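Notebook, Wakirlow grasp project, March
Entry by D. Hulme, started just after lunch and finished rather later than I meant to

Picking up where I left off before the cluster went down for its upgrade. The question on the table was whether the policy does any better at mugs if we randomise how the mug is lying when the episode starts, instead of always standing it up the right way. My hunch (written down two pages back, so I can't wriggle out of it) was that it would help with tipped mugs and cost us a little on upright ones. I was half right, and I'm rather pleased with the half I got wrong.

The set-up, for whoever reads this after me. Everything was done in simulation, with the one arm and the blue work surface, and a single object per episode. I kept the lighting and the camera fixed, as I only wanted the one thing to change. Both policies were trained on the same number of episodes from the same starting weights. The old one, which I'm calling Govitz because that was the name of the branch and I've never had the heart to rename it, saw upright mugs only. The new one is Brillbridge, and it saw mugs at any angle the physics would let them settle into.

Then the test. I ran 2,016 episodes for each policy, half with the mug starting upright and half with it starting on its side, and left it all going while I got on with the thermal report and a very decent cheese sandwich. A trial counts as a success if the mug is off the surface and still held when the episode ends. Touching it doesn't count, and neither does dragging it about, however charming that is to watch.

What I found. On the tipped half, Govitz failed 321 times and Brillbridge failed 40. I ran the script again with a different seed to be sure I hadn't mixed the folders up, as I did so memorably with the bowls, and the picture was much the same. On the upright half I'd expected Brillbridge to pay for its broader schooling, and I can't find that it did. The two are so close that I wouldn't like to put either one in front. So much for my hunch!

I spent a good part of the afternoon going through the failures by eye, and I do recommend it, tedious as it sounds, as the success flag tells you so little on its own. With Govitz the trouble nearly always begins on the way down. It comes in as though the mug were standing, closes high, and catches the rim or nothing at all. Now and then it nudges the mug first and then chases it across the surface, which made me laugh the first time and sigh by the tenth. Brillbridge's failures are a more mixed lot. Most have the handle pointing straight back at the arm, so that one finger lands on it and the grip is skewed before it has properly started. I had wondered whether the handle would be a problem and had put it off, because the

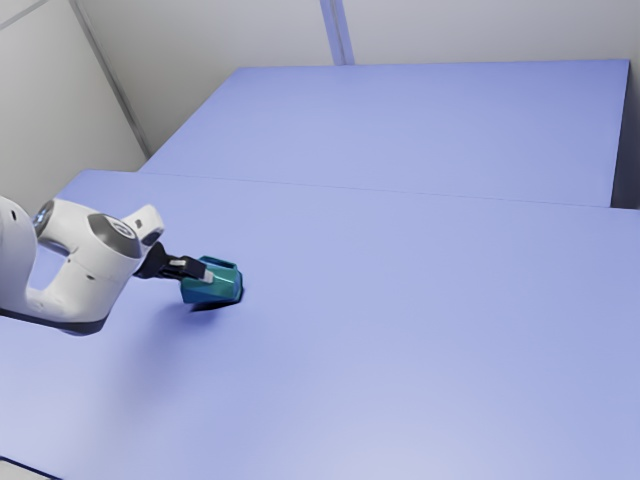

handle on this mesh is a bar with flat faces, and I wasn't sure how much to trust the contacts we get from it. I still think that wants looking at. The body is all flat panels as well, and a fingertip pad resting against a flat panel is a good deal kinder than one resting against a proper round wall. It may be that we're flattering both policies. The comparison between them ought to stand, as they had the same mesh, but I'd be shy of quoting the raw numbers to anybody outside the room until we've tried a smoother one.

The other thing I'd like to sort out is the hold at the end. At present the check is made on the very last step, so a mug that's slipping slowly but hasn't yet gone is counted as held. I watched a few where I'd have called it differently. A longer hold, say 8 seconds, would catch those, though it does make every run longer and I shall have to be nice to people about cluster time.

To do next, in whatever order the mood takes me:

Ask for the smoother mug from the Lindqvist mesh set and rerun both policies on it.
Put in the longer hold and rescore.
Bin the tipped starts by handle direction, so we can see how bad the handle case is by itself.
Write the seed into the log file name. I have promised this before.

Plots and both sets of logs are in the shared folder under the branch names. The second seed's run is in there too, next to the first. Kettle's on, and I'll start the rescoring before I go home so that it can run overnight.

DH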